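September, batch 331, paper humidity log

Restarted the conditioning run on the Hultano stock after lunch. Sheets had been in the cabinet at 50 percent RH since the morning; weighed one at 14:10, again at 15:10, and the mass was still creeping up in the last digit. Left it. The old salt solution in the lower tray had crusted along one side, so I made up fresh and noted it on the cabinet card.

Curl test on three sheets, grain long. Sheet 2 lifted at one corner only. I suspect the cut edge and will recut from the same ream, lot 2761.
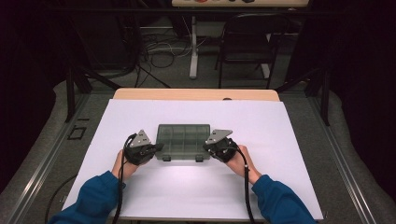
Analyn thinks the corner lift is a storage effect: the ream was opened at the Clikano end and stood upright for a while, and she would discard the top of the stack before recutting. Fair. I'll take the next samples from the middle and keep sheet 2 for comparison.

Balance drifted slightly between readings. Zeroed with the door shut, fine after that. Pak-hei has the calibration weights, need them back before the next weighing.

To do: recut, reweigh at 17:00, order more magnesium nitrate.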